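Kitchen Counter, Two Hours a Night

Home robotics

The first thing Ermelinda Aguiar changed on her robot was the zip ties. The arm had come to her with its cables bundled tight against the upper link, and every time the elbow passed a certain angle the harness pulled on a connector and the joint controller dropped off the bus. She cut the ties, left a service loop long enough to clear the joint, and logged the next six evenings without a dropout. Then she moved on to the software, where most of the trouble was.

Aguiar is a controls engineer by day. The project, which she calls Plerkdale after the road she grew up on, is an attempt to get a general-purpose manipulator to do ordinary tidying on a kitchen counter, with no fixtures, no printed markers and no special lighting. The planner is her own. The grasp library, Wisetach, is maintained by a handful of hobbyists and has the documentation one would expect. Motor tuning was done with a bench supply and a spreadsheet.

Her choice of test surface is deliberate. Stone-pattern countertops are hard on depth sensing: they reflect overhead light, and the veining produces edges that a naive segmenter will read as objects. Crinkled foil is worse. In an early version of Plerkdale, a snack bag returned so few valid depth points that the planner treated the volume it occupied as free space. Aguiar's fix was to reverse the assumption. Any region with missing depth is now marked occupied until a second viewpoint clears it. This costs time and occasionally makes the arm take a long way around nothing.

The counter is also left as a household would leave it. A test surface with three blocks on it, she argues, measures the blocks.

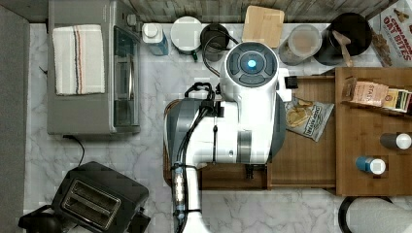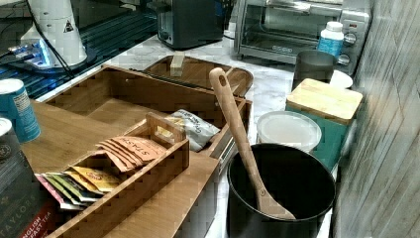
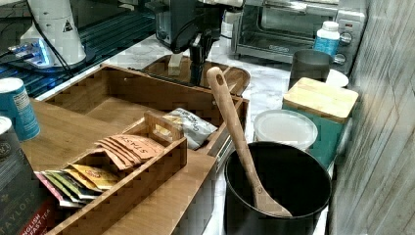
Shallow trays are the current problem. A box with tall sides gives the fingers a vertical face to close on. A tray with a low rim gives them very little, and the approach has to come down nearly vertical with the wrist rolled to match the rim. If the roll estimate is off by a few degrees, one finger lands on the rim and the other misses. Wisetach scores candidate grasps by contact area, so it ranks rim grasps low and keeps proposing alternatives that collide with whatever is next to the tray.

Aguiar rewrote the scoring in December. The new version weighs three terms: contact area, clearance on the approach path, and the distance between the grasp point and the estimated center of mass. The last of these is a guess, as the planner has no idea what an object weighs before lifting it. It assumes uniform density over the visible shape, then corrects from motor current during the first few millimeters of travel. If the correction is large, the arm sets the object back down and tries again closer to the heavy side.

She tested the change over 229 attempts, all on household items she already owned. The arm completed 196 of them, with completion defined as a lift, a move and a release with the object upright. The failures were logged by type. Slips at the rim made up the largest group, followed by planning timeouts. The remainder were cases in which the arm finished its motion correctly with nothing in the fingers, a condition the software now checks by comparing finger position with the expected width.

Speed has been left alone. Joint velocity is capped in firmware at a level that would embarrass any commercial integrator, and Aguiar has no plans to raise it before the stop circuit is rebuilt. The existing circuit cuts motor power through a single relay. A second relay in series, with a monitored contact, is on the bench waiting for a case.

The planner runs on a desktop machine called Roussel, under a table in the next room. Moving it off the robot added network delay but ended a series of thermal shutdowns. Commands go out at 100 Hz and the joint controllers interpolate between them. If packets stop arriving, the controllers hold position, then ramp down.

A write-up, with the scoring code and the full failure log, is to be posted under the name Plavevton once the relay work is finished. Aguiar says the log will go up unedited, including one evening when every attempt failed on a swapped sign in the wrist offset. After that she wants to start on drawers.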